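Little wooden boxes: keeping the lid, the latch and the shine

Quick one this month. Had a few messages about small wooden chests, the sort that turn up at boot sales and end up holding buttons, tea, toy bits, old keys. Mostly the same troubles. Sticky latch, dull lid, smell inside.

Latch first. Don't force it. Most are held by tiny screws into thin wood and once those holes go oval you're into filler. Press the lid down with one hand, work the latch with the other. Still stiff? Pencil lead rubbed on the moving part. Not cooking oil, goes gummy by August and picks up fluff.

Loose screws: take them out one at a time, bit of matchstick and wood glue in the hole, snap it off flush, leave overnight, screw back in by hand. No electric driver!! I split a front that way.

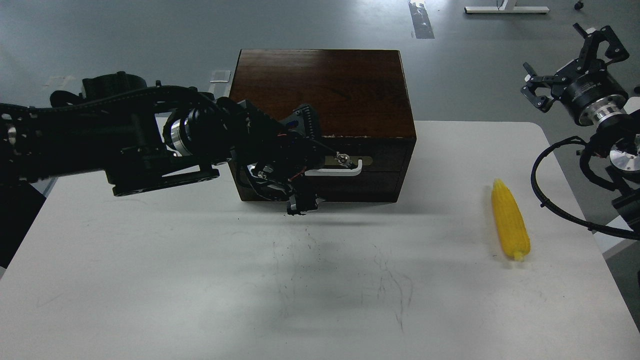
Glossy lid, brass-coloured plate, latch at the left-hand end. Toy corn still to go back in the play food tub.

Shiny lids. Cloth barely damp, then a dry one straight after. Go with the grain. Spray polish builds up and goes smeary, so if yours already has years of it on, a drop of washing up liquid in warm water, wring the cloth right out, and do it in patches. I use the yellow cloths from the Gurbridge market, 7 for not much, and they wash fine.

Worn corners. Pale edges at the front are just where hands go. Wax crayon close to the colour, rub in, buff off. I had a stub of Vekitar furniture wax in red-brown which did the job, but shoe polish will do at a pinch if nothing pale is going to rub agianst it.

Brass-coloured bits: test the back or a corner before you go at it with metal polish. Lots of it is only a thin coat and comes off on the rag. Warm soapy cotton bud is usualy enough. Keep polish off any white handle as the black gunk gets into the joins and stays there.

Smell inside. Bicarb in a saucer, lid shut, 2 days. Change it and go again if it's still musty. Then line with plain paper. Newsprint marks things.

Plastic toys that live in a box: the bumpy ones hold crumbs. Old toothbrush, soapy water, rinse, stand on end on a tea towel till properly dry. Put away damp and the box smells again and you're back to the saucer.

Next time, drawers that stick. Bring candles.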